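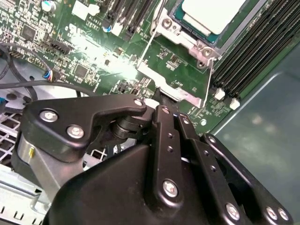

Green board, upper half of the shot. Click to enlarge.

Home > Community > Buying, Fixing, Keeping > Is "professionally refurbished" worth paying for?

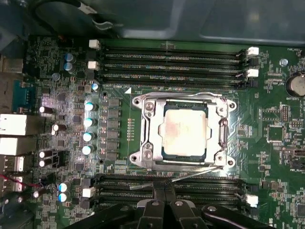

Reading time: 4 min · 8 replies

tallow_creek
Original poster
I need a desktop for bookkeeping and the occasional video call. Kelero has a refurbished tower with what they call a Gold grade, and it costs 567 dollars with a one-year warranty. The same model shows up in the local classifieds for a lot less, no warranty, cash in a parking lot.

My question is what the word "refurbished" is supposed to mean. The listing says "inspected, tested and restored by trained technicians." Restored to what? I asked their chat line which parts had been replaced and got a link back to the listing. Am I paying for work or for a sticker?

mudroom
Sticker, mostly. I bought two from Kelero for my wife's office. One was spotless. The other had a dust mat on the power supply intake you could have knitted a hat from. Both were Gold. As far as I can tell the grade is about scratches on the case and nothing else.

pannier88
I'd push back on that. The warranty is the product. Whether somebody ran a vacuum over it matters less than whether they'll take it back in month seven. Mine died in October, they sent a label, and I had a replacement the next Wednesday. Try that with the guy in the parking lot.

mudroom
Sure, and how long did the first one last?

pannier88
Four months. I know how that sounds. But I was out zero dollars and a few days, and I wrote my emails on my phone.

oldbrass
Did bench work at a Pichler depot for a while, so take this as one depot's habits. "Tested" meant it booted, it saw its memory, the drive passed the short test, and the ports on the front worked. The ports on the back got tested if the day was slow. Fans got replaced when they were loud enough to hear over the radio. Fresh thermal paste went on if the machine ran hot in the test, otherwise the heatsink stayed where it was.

None of that is a scandal. A business desktop is a pretty tough thing and most of them don't need much. But "restored" is a word from the marketing people. We never restored anything.

What I would ask any seller:
Is the drive new or used, and if used, how many hours are on it?
Was the little coin battery on the board changed?
Who pays shipping both ways on a warranty claim?
Does the warranty cover the drive? Read that line twice.

tallow_creek
Original poster
Thanks, that's the first straight answer I've had. I went back and the warranty covers "system components excluding consumables." There is no list of consumables.

oldbrass
Then the drive is a consumable on the day it fails.

gravelpit_june
Can I be the cranky one? People in this thread are treating a used computer like a used parachute. It's bookkeeping. Buy the cheap one, put a new drive in it, keep a backup on an external, and if it dies you buy another cheap one and you're still ahead. I have done this with three family machines. The one time I paid extra for a "certified" unit from Iro, the certificate was a card with a signature printed on it. Same signature as the card in my neighbor's box.

pannier88
And when the cheap one turns out to be locked to some company's login, or the board is flaky and freezes once a day and you spend a weekend swapping memory sticks around? Your time is worth something. It's easy to say "just put a drive in" if you already know how.

gravelpit_june
Fair on the login lock. Make the seller start it up in front of you, all the way to the desktop. If he won't, walk. On the rest, a flaky board will freeze once a day for a refurb customer too. The refurb shop only saw it for twenty minutes.

oldbrass
She's right about that part. Intermittent faults go straight through a test bench. They went through ours.

kestrel_lane
Has anybody compared what these places charge to the price when the machine was new? I looked up an old Canik office tower a while back, and the refurbished price was about 60 percent of the original, for something that had already put in years at an insurance company. There's a "was" price crossed out next to it that I never found anyone charging. I'd ignore the crossed-out number completely.

mudroom
The crossed-out number is decoration.

pannier88
Can't argue with that one. I still say buy from someone with a return address.

tallow_creek
Original poster
Okay, where I've landed. I wrote to Kelero with oldbrass's four questions. The answer on the drive was "may be new or used depending on availability." Battery, no answer. Shipping, they pay one way. I'm not paying 567 for "may be."

There's a small repair counter near my work that sells towers it takes in trade. They're a little more than the classifieds, the warranty is only ninety days, but the owner told me which parts he'd swapped without my asking. Could be he's a good talker. I'm going in tomorrow at lunch to see it run.

gravelpit_june
Open the side panel while you're there. And listen to it for a while with the door shut.

pannier88
Get the ninety days in writing, with the drive named.

mudroom
And post the drive hours. I want to know if "new" means new.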